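We use cookies to keep you signed in and remember your settings. Accept / Manage

How do I keep a new red T-shirt from turning everything pink?

Tsehay Feyisa
Hi everyone, hoping someone patient can help! My daughter's choir switched to red shirts in August, and I washed hers with a load of towels and pillowcases without thinking. Now I have pink pillowcases (she is thrilled, I am less so). The tag only says to wash cold with like colors, and I don't own anything else that red. Do I have to run a whole machine for one shirt? And can the pillowcases be saved? They're plain white cotton.
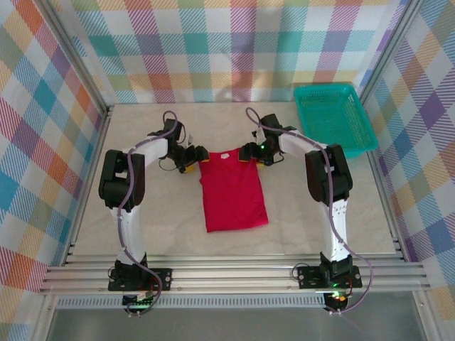
Two replies

Kristaps Dambrauskienė
Oh, I feel for you, I did the same to a tablecloth of my mother's. Please keep the pillowcases out of the dryer until you're happy with them, as heat can make the color harder to get out. Fill a tub with cool water, stir in some oxygen bleach (I buy the Birkora powder, but any kind sold for whites will do), and let them soak overnight. Mine needed 2 rounds.

For the shirt, no, you don't need to run a machine. Wash it by hand in the sink, inside out, with a small squirt of detergent, and keep changing the water until it stays clear. Then roll it in an old dark towel and press down on it.
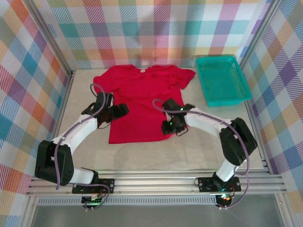 I'd do that for the first few washes and then let it go in with jeans and dark socks, always at 30 degrees (Celsius, sorry, that's how my machine is marked). You can check it any time by rubbing a damp white cloth on an inside seam. If the cloth comes away pink, give it another turn in the sink. And do get the shirt out of the water promptly. A wet red shirt left sitting on something pale is asking for trouble, as my bath mat could tell you!

Mudell29
color catcher sheets. also people will say vinegar or salt sets the dye, did nothing for mine
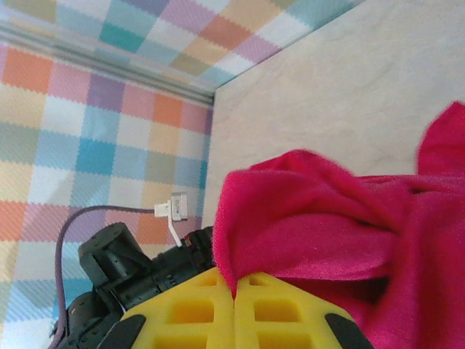

Bright pinks and reds: test before mixing with whites.

Related topics
Towels smell musty after washing
Is Daduren stain soap safe on wool?
Getting candle wax out of a tablecloth
Shrunken sweater, any hope?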